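In Defense of Keeping the Box

The thing that came in it broke in June. The box is in excellent health, and I have no plans to part with it.

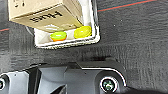 Nuala Ó Conaill wrote after my last column to say that people who keep boxes are hoarders with better posture, and that I should be made to carry every one of mine down a flight of stairs before I was allowed to write another word on the subject of clutter. She added that she throws hers out the same day, flattened, and sleeps like a child.

I don't doubt that she does. I'd only ask what she did the last time something had to go back.

My own conversion came with a desk lamp from Jarkari, bought in a weak moment and lit for two evenings before it began to hum. The return policy was generous on every point except one. The lamp had to travel in its original packaging, including the molded insert, which I had put out with the recycling while feeling very good about myself. A woman on the phone told me I could buy a replacement box. It cost nearly as much as the lamp. I still have the lamp. It still hums, and guests assume it's the refrigerator.

Since then I have kept everything. The boxes live in the crawl space above the hall, nested where they will nest, and I can tell you without looking that the Omau coffee grinder's box is inside the Trekton boot box, which is inside the box for a television we gave away. My wife regards this as an illness. She also regards it as a place to find something for her sister's birthday present every year, so the two of us have reached a kind of peace.

The case against people like me is well known, having been made by every magazine with a pale sofa on the cover. You are paying for square footage, they say, and you are using it to store air. A reader in a rented apartment once worked out for me what her closet cost by the year and arrived at $2,000, and she wanted to know what I thought was in there that deserved it. It's a fair question and I had no answer. But I notice that the same magazines never do this sum for the guest bedroom, or the dining table, or the bowl on the dining table that has lemons in it for photographs. We are all storing air. Some of us have it labeled.

What bothers me more is where the nagging is aimed. A company sells a toaster with a two-year warranty and then makes the warranty depend on a carton the size of a dog kennel. It's a clever arrangement. Most people will throw the carton out within the week, as any sane person would, and at that moment a good part of the promise goes out with it. Then we write articles telling the customer to let go. I'd like to see an article telling the manufacturer to let go. If the product can only survive the mail inside one particular piece of cardboard, that seems to me to be their problem, and they should be the ones to put it in their attic.

Solène Lebrun, when I tried this argument on her over dinner, said the real trouble was that nothing gets repaired anymore. In her grandmother's town you took the toaster to a man, in a bag. The bag had no legal standing. She said this while pouring from a bottle she had brought to my house in a Gape shoe bag, so I took her point about bags. And she's right that the box has grown in importance as the repair shop has gone away. There were three in my neighborhood when we moved in 31 years ago. One is a bank now, one sells bubble tea, and the third is a store selling storage bins, from which I have bought storage bins.

I'll admit to a few things. I have kept boxes for objects whose warranties ran out before my knees did. I have kept a box with another company's name on it, for reasons I couldn't explain under oath. Last winter I pulled down the carton for a printer, intending to send the printer in for service at last, and discovered inside it the box for an older printer, and was pleased.

So Nuala can have her good night's sleep. I would propose a simple rule for the rest of us, and if anyone in a legislature is reading, I give it away free: whatever a company sends you, you may send back in anything that closes. Until that passes I'm going up the ladder with the carton from the new lamp, which doesn't hum yet. There's room for it behind the television box if I shift the one for the fan.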